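**Progress report to Hollmann, Monday, March 18, 2019**
Prepared by Felicja Kubiak, soft-goods handling project, Jaramach 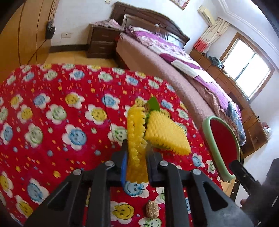

We are behind on the fruit sleeve task, and the cause is a fault in the left finger. You asked for bad news early. It arrived early and brought luggage.

**What went wrong**

On 22 of our gripping runs, the fingers kept closing after the control software had told them to stop. Foam net forgives a lot, so the first few passed for enthusiasm. Then Shahla Najafi got the side of her thumb between the fingers while straightening a sleeve. She has a bruise and a low opinion of our stop command. No skin was broken, and the incident form is filed with Droler, who insure us and who replied with five follow-up questions, one of them about the thumb's prior condition.

**Cause, as far as we know**

The position sensor drifts once the gripper has been working for a while. The software believes the fingers are further apart than they are and politely closes the gap. Covon supplied the sensor and rates it for 2000 cycles between calibrations. We had read that as a suggestion.

**What we have done**

- Stopped all runs with hands near the fingers.
- Put a hard current limit in the motor driver, outside the software's reach.
- Added a calibration check at the start of every session. It takes 3 minutes and everyone complains.
- Thrown out the data from the affected runs – painful, but the finger positions in it are fiction.

**Still open**

We don't know why the left finger drifts and the right one doesn't. Shahla suspects the cable. I suspect the mounting, and we have a small bet on it. Peanuts in the shell stay on hold until this is settled, as they forgive far less than foam.

**Request**

Please approve two replacement sensors from the existing parts budget. No extra money is needed this quarter. The October milestone stands for now, and I will write again when the new sensors are fitted.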